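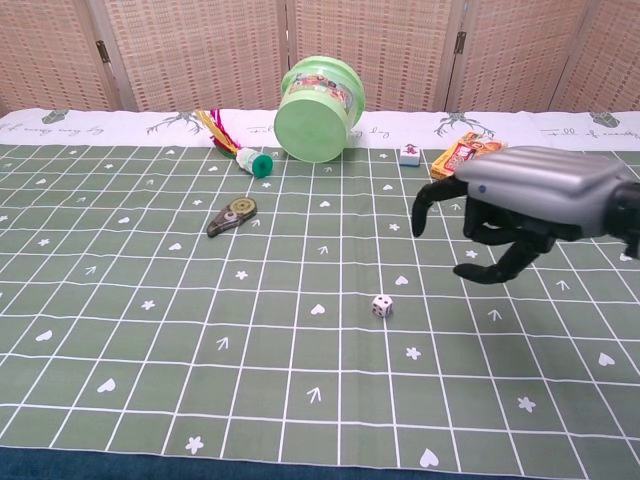
The hand over the table, with the die and the tile still to be picked up.

Big news from the Braletti workshop: the hand has a home! Aicha Chraibi and I have been building it on and off since April (mostly off, if I'm being fair to my own calendar), and it's now up on its arm at the shared bench and running on our own control code, which we call Omoritz.

We've been practicing on small stuff, the kind of thing you find at the bottom of a drawer. A die, a mahjong tile, a correction tape dispenser, a feathery shuttlecock toy. The die is my favorite and also the one I lose sleep over, because the fingers have to close so slowly that I always want to reach in and help. Aicha keeps swatting my arm away.

So far we've logged 265 tries, and the score on the die is 21 clean pickups out of the last 100. Not great! But in the first batch we had two, so I'm calling it a good month. The tile goes much better, and the toy depends entirely on which end you go for.

Money so far: roughly 800 dollars, and a good chunk of that went on motors I fried myself. Next up is a softer fingertip, and then Aicha wants to rewrite the thumb timing from scratch. If you have spare silicone sheet, bring it by the workshop any evening after seven and ask for either of us.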